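Statby Suture Assist Module: A Month With the "Semi-Autonomous" Upgrade

Filed under: Training Equipment, Reviews
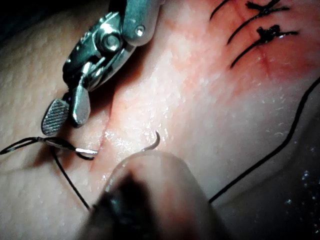

Statby sells this as a bolt-on for teaching labs that already own a two-arm surgical robot. You get a software license, a wrist camera kit for the instruments, a calibration block and a box of practice pads, and the promise is that the system will place and tie interrupted stitches while a trainee supervises. I run a skills lab in Bresau with a waiting list and not enough instructors, so I am exactly who the brochure is talking to. I also sat through the sales demo, and I have seen enough sales demos to want my own pads under the instruments before signing anything. The wrist view is good, I'll give them that. With the needle driver's jaws slightly open over the end of a fresh incision you can make out the crosshatching on the inside of the jaw, and the two knots on the stained incision off to the side are easy enough to inspect without leaning over the bench. The second instrument is a blurred dome across the bottom of the same view, and it covers part of the incision you are supposed to be supervising. Remember that, because it comes up again.

Setup

The quick start card says two hours. Gangadharan Devadiga, our lab engineer, has put together far worse things from far worse instructions, and it took him most of two afternoons. Calibration was the sticking point. The block has to sit dead level, the software will not tell you it isn't, and the first sign of trouble is a needle going in a few millimeters away from where the overlay says it should. There is a tilt check buried in the service menu. Put it on the first screen, please.

The camera cable clips are flimsy. We broke one while fitting it and there are no spares in the box.

The stitching itself

We ran 14 pads through it, a mix of Statby's own and the Matsuda pads we normally buy. On a straight, clean incision with good light the stitches are tidy. Spacing is even, the bites are a decent depth, and Tomoyo Noguchi, who teaches our first-years and is not generous with marks, said she would pass most of them.

Curved incisions are another matter. The planner breaks the curve into short straight pieces and you can see the joins in the finished row. Moist pads also gave it trouble. Glare off the surface seems to confuse whatever it uses to find the needle, and it stops and asks for help. Stopping is better than guessing, fine, but on one pad it stopped so often that Tomoyo took over the controls and finished the row by hand in less time than it had already spent thinking.

Loose thread is the big weakness. The system manages its own working strand fairly well and seems to have no idea what to do about anything else lying on the pad. A leftover length from an earlier stitch got caught up in a new knot twice in our first week. The manual's advice is to "maintain a clear field," which in practice means a trainee with forceps tidying up after a robot. Maybe there's some teaching value in that. I wouldn't pay for it.

The view problem

Back to that blurred instrument. With the cameras mounted as instructed, each arm regularly gets in the way of the other's picture, usually when the needle is being passed over. The software can switch views automatically, and the switching is abrupt enough that two trainees asked me to turn it off. With it off, they were approving moves they could only partly see. I asked Kiyoshi Yoshida at the distributor, Mestivura, whether there was an alternative mount. He was polite and quick to answer, and the answer was a second camera kit, sold separately.

What the brochure claims

"Up to 100 stitches per session without intervention." I don't know whose session that was. Ours never got close, and when I asked for the test conditions I was sent the same brochure again as a PDF. If the number comes from dry pads with straight cuts and a technician standing by, print that next to it.

The performance report after each run is a bit of a letdown too. It logs time, needle passes and pauses, then rolls everything into a single score with no explanation of how the parts are weighted. A row with a visibly slack knot scored higher than a neat one that had taken longer. I've told the trainees to ignore it.

Who might want it

A research group that wants to study supervised suturing could get plenty out of this, especially as the raw logs export cleanly. Isamu Katayama, who handles our equipment budget, asked if it would let us run sessions with fewer instructors. No. During our trial it needed one person on the robot and another keeping an eye on the pad, so the staffing came out the same as before.

Support has been decent. Emails were answered within the day and the update in May did fix the crash we kept getting when changing instruments.

Good: clear close-up view, even stitches on straight cuts, useful log export.
Bad: fussy calibration, blocked views, poor with loose thread and shiny surfaces, a score that tells you very little.

We are sending the trial unit back. I'd look at it again if they sort out the camera mount and include it in the price, and I'd want to bring my own pads to that demo.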